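Skolmont agency builds a new home on the web for Breltum and its family of shops

SKOLMONT, Thursday, November 8, 2001
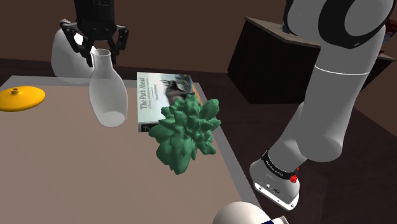
After a long summer of meetings, sketches and a good deal of coffee, the bath and kitchen goods chain Breltum has a brand new website, and the people who made it could hardly be more pleased. The new site went live this week, and it brings all 72 of the company's stores together under one roof for the first time, so to speak, from the original shop on the Skolmont waterfront to the two newest ones that opened their doors in May.

The work was done by Wukedside, the design and marketing studio that many of our readers will remember from its lively campaign for the Araya street market a while back. Wukedside has seven people on staff, and all seven had a hand in the Breltum job at one point or another, including the bookkeeper, who turned out to have a very sharp eye for a crooked headline.

Maribel Londoño founded the studio and led the project herself. She told us that she had shopped at Breltum since she was a teenager, and that the first thing she noticed when she sat down with the old web pages was how little they felt like walking into one of the stores.

"You go into a Breltum and somebody says hello to you, and there's a table by the door with whatever they're excited about that week," she said. "The old site had a list of phone numbers and a picture of the head office. I love the head office, I've had some lovely lunches there, but I don't think anyone ever bought a soap dish because of it."

So the studio started with the stores. For most of the summer Londoño and her team drove from one to the next, talking to managers, talking to customers when the customers were willing (most of them were, she said, and a few of them would have talked until closing time), and writing down the words people used when they explained why they came back. Those words ended up all over the new site. The section that used to be called "Product Range" is now "What's on the Table," and the page for complaints and returns has become "Let Us Fix It," which went through more drafts than anything else in the project.

Each store now has a page of its own, with its hours, directions, a note from the manager and a corner for local news. The managers can change these pages themselves from the computer in the back office, and Wukedside has been running short training mornings to show them how. Attendance has been excellent, helped along by the pastries.

The look of the brand has been tidied up as well, though shoppers who are fond of the old green lettering can rest easy. The green stays. It has been made a touch warmer so that it shows up better on a computer screen, and the same shade will appear on bags, receipts and the spring catalog, so that a customer who sees the company in one place will know it right away in another. Before now, several stores had been ordering their own bags from their own printers, and the studio collected a whole drawer full of different greens while it was doing its research.

Jhosep Urrego, marketing director at Breltum, said the company had put off the project twice and was glad it finally stopped putting it off. He admitted to having been nervous about the cost and also about how the store managers would take it, as a chain that has grown one neighborhood at a time has a lot of strong opinions in it.

"I expected some grumbling and I got some grumbling," Urrego said. "Then we put the test version up and asked everybody to send in their comments, and we got 2318 of them. I read every one. There were some from people's mothers. By the end I think most of us felt it was our site and we had all made it together, and I'm very grateful to Maribel and her crew for having the patience to listen to us."

A good number of those comments led to changes. The store finder was moved to the top of the front page, the type was made larger throughout, and a music clip that played when the site opened was taken out on the second day of testing. Londoño said she had rather liked the music, but she knows when she is outvoted.

Shoppers can't buy directly from the site yet. For now they can look through the goods, make a list and print it out to take along to the nearest store, where the staff will gather everything up for them. Urrego said online ordering is something the company would like to offer once it is sure it can do it properly, and he would prefer not to name a date. An e-mail newsletter will start before the holidays, and anyone who signs up at a store counter this month will be sent a coupon for the winter sale.

Wukedside will stay on to look after the site through next year and will help with the catalog, and the studio is also looking for a junior designer to join the team in Skolmont, preferably somebody who enjoys visiting shops and doesn't mind a bit of driving. Letters and samples of work can be dropped off at the studio on any weekday before five, and Londoño asks that applicants please ring the lower bell, as the upper one belongs to the dentist.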